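Plaid panels behind a marble-look tabletop: how to finish the bottom edge?

Tomás Ó Néill
I'm lining three sides of a work table with pastel plaid panels. The top has a pale marble print. The panels fit fine, but where they meet the tabletop I get a gap of up to 2 mm and it collects crumbs. Caulk or trim? The back run is 600 mm.

Aba Arthur
Trim. Caulk on a printed top will pull the print if you ever take the panels off. I did mine with a thin strip in a color picked out of the plaid, stuck to the panel and not to the table. Cut it a little long and sand it back. For the corners I used metal rail with a groove, and the panel edges slide into it. Took two evenings, mostly waiting on glue.

Eoin Buckley
Caulk is fine, I've had it in my shop in Astham for years. Get the clear kind.

Dymphna Buckley
Clear goes yellow, Eoin. Go with the trim. Check that the stripes line up at the corners before you cut anything. I didn't and had to buy another panel.

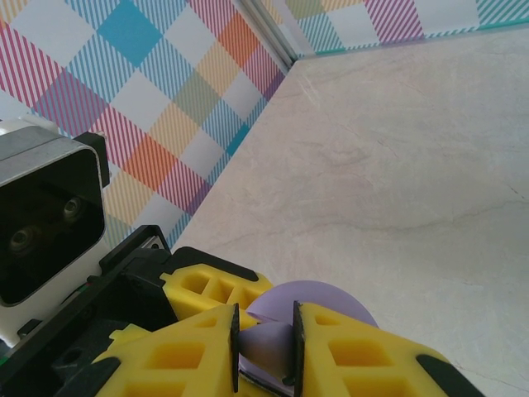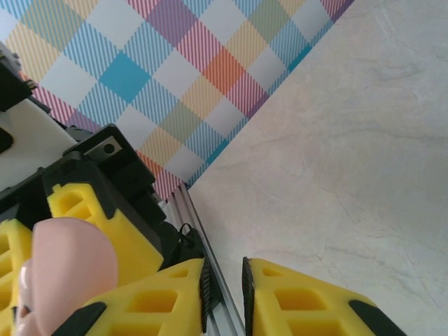
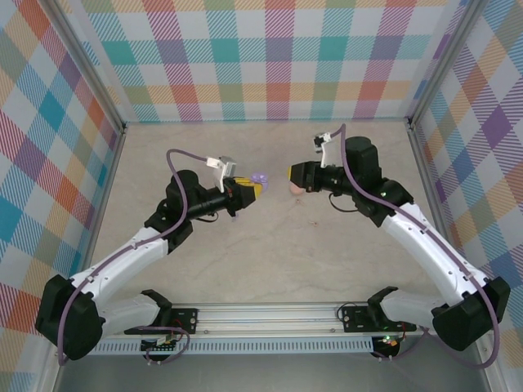
Pastel plaid with the pale marble-look top, all three photos.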